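Posted in: Workshop Help > Grippers and Hand Tools
June, asked by Meron Asfaw

Right gripper slowly loses its hold, no error shown

We record table tasks with a pair of hand-held grippers, picking things up, moving them and putting them down again. The left one is fine. The right one closes properly and takes hold of the object, then over the next 15 seconds the fingers creep open until the object slides out. The light on the body stays green the whole time and the log shows nothing.

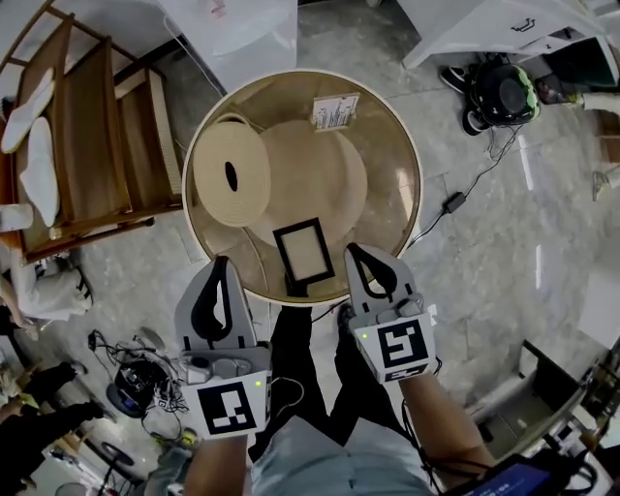

It started last month. At first it only happened near the end of a long session, but now I see it from the first pick. Light things with some give in them stay put. Anything thin and stiff goes. We broke the glass in one frame that way and I have stopped using anything with glass in it.

What I have tried so far: new firmware, a full recalibration with the fingers closed, a different cable, and wiping the pads with a damp cloth. Swapping the cables over between left and right made no difference, the fault stayed with the right-hand unit. The log says the finger position is constant while I can plainly see the gap getting wider.
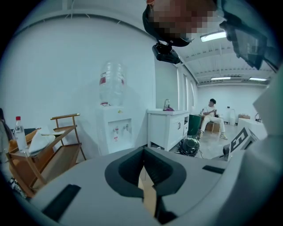 View from one of the gripper cameras, between picks.

The unit has done 2,000 cycles according to the counter. I would like to know if this is a motor problem or something I can fix on the bench, as sending it back to Mileo means losing it for 4 weeks.

Prolonden

Probably the motor overheating. Ours did that. Let it cool down between runs and see if it improves.

Florkelness

I don't think it is heat if it now happens on the first pick of the day. The useful part of your post is that the log says the fingers are not moving when they are. The position sensor is on the motor side, so if the motor stays still and the fingers open, something between the two is slipping. On the units I have looked after it was the small clamp screw where the finger base joins the drive shaft. It works loose a little at a time. Soft objects hide it for longer because they spring back out and fill the gap.

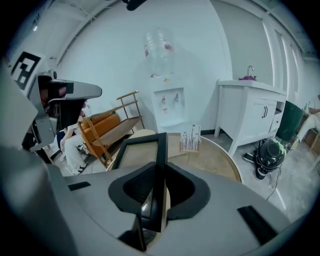 To check it, mark the shaft and the finger base with one line of paint pen across both, with the power off. Then close on something stiff and hold it. A picture frame is a fair test piece if you grip it upright between the two pads, because the border is stiff and any creep shows up as the frame starting to lean. Keep it low over the table. If the two halves of your paint line have moved apart afterwards, it is the clamp.

To fix it, power off and unplug, take the pads off, back the screw right out and clean the thread. Put it back with a small drop of medium thread lock and leave it overnight before you use it. Don't go tighter than the handbook says, the finger base cracks easily. Redo the closed calibration afterwards, as the one you did with the clamp loose is no good now. I check both screws every 2 weeks.

Keep your fingers out of the jaws while you test. With the clamp slipping, the position on the screen can't be trusted, and it may close further than you expect.

Shen

Agree with the paint line. Look at the pads as well while they are off. Mine had gone shiny on the inside face and stiff things slid even after I had done the screw. Wiping didn't help, I had to fit new ones.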